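**Friday, tableware bench, Ulley order**

Plastic cups and bowls out on the green cloth for the color check. Small cups along the top row, bowls below and to the right. The gloss on the large bowls throws a white spot under the ceiling lights, so read color at the rim.

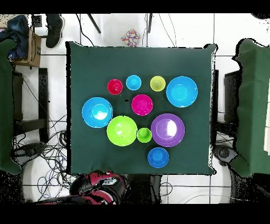
Fakhoury asks whether the two blues should be logged under one code. For now, no; separate lines until the Gollard chart comes back from Forkville.

Wash test still to do: 20 cycles, then recheck the rims. Red and pink go first, as in July.

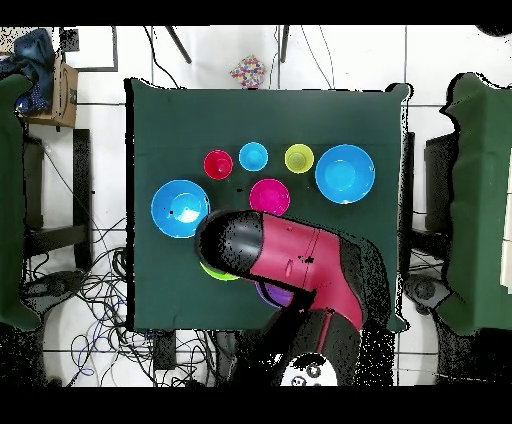
Purple and lime follow in the second batch. Rinse 2 minutes, air dry, no stacking.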